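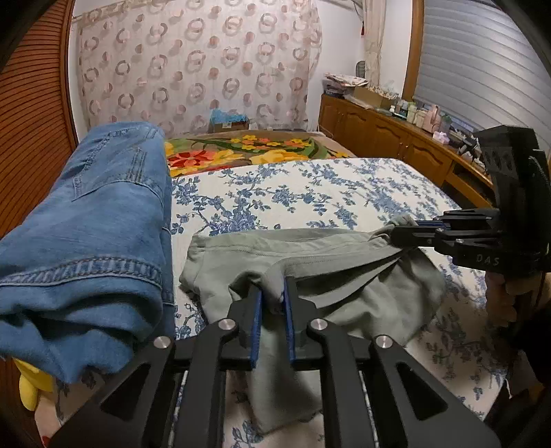 Grey trousers on the floral sheet, jeans already folded on the left.

March 18, 2020

The drawer under my bed is a Traledby, the 60 cm version, and it has never closed properly with trousers in it. For a long time I assumed the runners were bent. I took the drawer out on Monday, cleaned the runners, put it back empty, and it closed with one finger. So the runners are fine and the folding is the problem.

The inside height is small. A pair of jeans folded in half lengthwise and then in thirds makes a block that is low at the hem end and high at the waistband end, where the button, the fly and the pocket bags all sit on top of each other. Stack 6 of those facing the same way and the pile leans toward the front of the drawer and catches the rail.

Changes I made:

Alternate the waistbands. One faces the back, the next faces the front. The stack comes out level.

Flatten the pocket bags before the first fold. A bunched pocket adds more height than I expected.

Fold the crotch point in. With the legs laid together, the seat sticks out as a triangle. Tuck it back over the leg so the long edge is straight. Every fold after that is easier to line up.

Fold on a flat surface larger than the garment. I use the bed with the sheet pulled tight. The desk is too narrow and the legs hang off and drag the waistband out of line.

Denim stays where it is put. Softer trousers in lighter fabric do not. The waistband curls and the cloth slides on itself, so the two halves drift apart between the first fold and the second. What works is to lay the pair out sideways, take hold near each end of the waistband, pull until the stitching runs straight, and only then bring one leg over the other. If the waistband is crooked at this stage it will still be crooked at the end, and starting again is quicker than correcting it.

I also tried rolling. Rolled trousers fit the drawer height, but they take up more floor area and the front row unrolls whenever the drawer is opened quickly. I went back to flat folds after one day.

The overflow goes in a Cadwood box on the closet shelf. It holds two heavy pairs and the corduroys, and nothing in it is worn before fall, so access does not matter much. I have written the contents on a strip of masking tape on the short side.

Result as of tonight: the drawer closes with everything in it, with a small gap left under the rail. Sweaters are next. They are currently in a Qian hanging organizer that sags in the middle, and I have not yet measured the shelves.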